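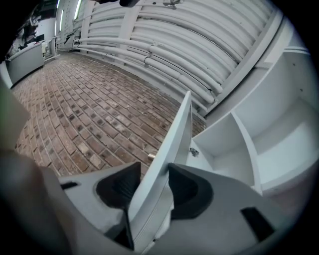

4.2 Junction between open shelving and the adjoining wall

Open shelving placed near a masonry wall has to be specified at two scales. At the scale of the room, the unit is set out from the nearest corner and from the ceiling line. At the scale of the hand, the vertical edge of the end panel is the part most often held, pushed and steadied, and its distance from the wall decides whether an adult hand can pass behind it. The Nelgate survey recorded both, but earlier sections of this paper have dealt only with the first.

Of the 137 units surveyed, 47 stood next to exposed brick. These were analyzed separately. Brick faces vary in projection from course to course, so a single clearance figure taken at floor level says little about the gap at shoulder height. Clearance was therefore measured at three heights on each unit, and the smallest value was kept. Units with a clearance under 50 mm were classed as restricted.

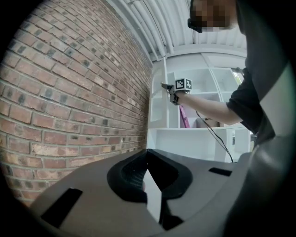
Restricted units were not evenly spread. Most had been installed before the wall was stripped back to brick, and the original setting-out had allowed for a plaster finish that was later removed. In these rooms the gap had grown by the thickness of the plaster, yet it remained below the threshold. Units installed after stripping had wider clearances in general - with two exceptions, both in narrow rooms where the fitter had moved the unit toward the wall to keep a doorway free.

4.3 Edge hardware and shelf contents

Hardware on the end panel was recorded as present or absent, with its height and its projection. Contents were recorded by compartment, using the four classes of the Berge schedule: upright flat items, open containers, small loose items, and none. The schedule was drawn up for retail display and needed one change for domestic use. A flat item leaning on a back panel or side panel was entered as upright, whatever its angle.

Figure 3. White compartmented unit next to a brick wall, Stondmont.

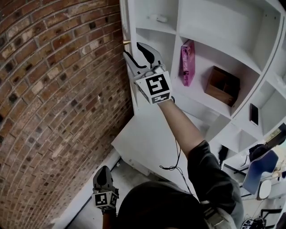
Hardware mattered more to the gripping of the edge than had been expected when the form was designed. A knob or hook on the side of a unit takes up part of the panel that would otherwise be free, and the hand has to close above it or below it. The unit in Figure 3 has a small brass-colored knob projecting from its side, close to the point of grip. Its contents also illustrate the coding: the pink book and the smartphone are both upright flat items, the open wooden box is an open container, and the upper right compartment is entered as none. Compartments of this last class were useful as a check on panel alignment, as the inner faces could be measured without moving anything.

No relation was found between edge hardware and the class of contents. A weak relation was found between clearance and contents. Compartments next to a restricted edge held fewer open containers, and occupants of the Kesalden rooms reported that they preferred to approach such units from the far side.
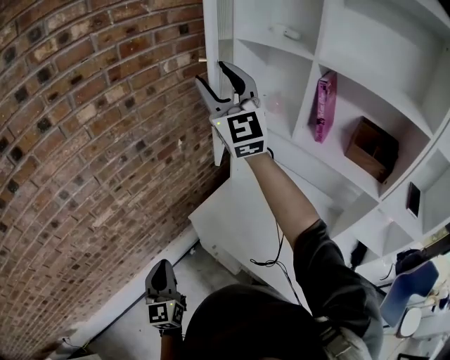
Marit Oswin
Research Associate, Domestic Interiors, Stondmont

Measurements for the sections above were repeated on a subset of units by a second observer. Agreement on clearance was within 2 mm at the lower height and poorer at the upper one, where the tape had to be read at arm's length. Hardware height gave no difficulty. The class of contents was disputed mainly for shallow boxes, which one observer had entered as small loose items; these were re-coded as open containers before analysis.

Related sections
3.4 Setting out from the ceiling line
4.1 Survey form and sampling
4.4 End panels in rooms with plastered walls
Appendix B: The Berge schedule as amended

© Nelgate Survey | Contact | Back to top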